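Curnum Housing Trust
1/ Our annual notice on the care of wood furniture and floors in furnished apartments follows in this thread. It replaces the January notice from last year. Residents of the Buschmann and Hastik buildings should read posts 4 and 8 with particular attention.

Curnum Housing Trust
2/ The Trust furnishes 899 apartments. Each one is supplied with a dining table, and most of the tables are solid wood. Repair requests for tabletops rose over the past year to 1,451, and the greater part concerned heat marks, water rings and splits along the grain.

Curnum Housing Trust
3/ Winter air is dry. Wood gives up moisture when the heating is on and takes it back in spring. Small gaps between boards in January are normal and do not need to be reported. A crack wide enough to hold a coin should be reported through the resident page.

Curnum Housing Trust
4/ Tables should stand well clear of radiators. In the Hastik building the radiators are under the windows, and a table pushed against the sill will dry out unevenly. Our furniture officer, Marichka Dmytriv, can arrange help with moving heavy pieces.

Curnum Housing Trust
5/ Knots and dark grain are part of the wood. They are not damage, and residents are not charged for them at move-out. Please do not sand, fill or stain them.
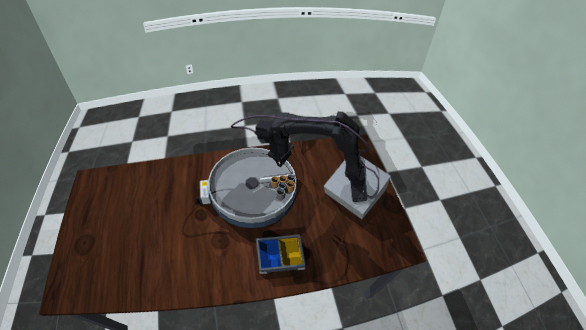
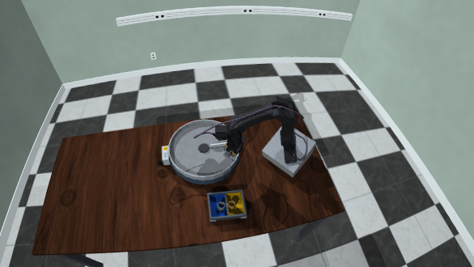
Reddish-brown tabletop with dark knots, on a checkered floor.

Curnum Housing Trust
6/ Cleaning. Wipe with a soft cloth, lightly dampened, and dry at once. Do not use bleach, scouring pads or spray polish that contains silicone. Silicone stays in the grain and prevents new finish from holding - we have had to replace tops that could otherwise have been refinished.

Curnum Housing Trust
7/ White rings usually sit in the finish and can often be removed. Dark rings mean that water has reached the wood. Report these early. Wolfram Vogler of our repair shop reviews each report and will reply in writing with the next step.

Curnum Housing Trust
8/ Floors. Felt pads must be fitted under all table and chair legs. Packs of 4 are available free of charge at the Buschmann front desk. Rubber feet are not permitted on vinyl floors, as they leave a yellow stain that does not come out.

Curnum Housing Trust
9/ Charges. Ordinary wear is not charged. Burns, deep cuts and unapproved refinishing are assessed under section 4 of the furnished lease. A resident who disagrees with an assessment may ask for a second review by Sumaiya Weerasinghe, Resident Services.

Curnum Housing Trust
10/ A printed copy of this notice in large type may be requested at either front desk. Replies to this thread are not monitored for repair requests - please use the resident page.

Posted 11 January 2026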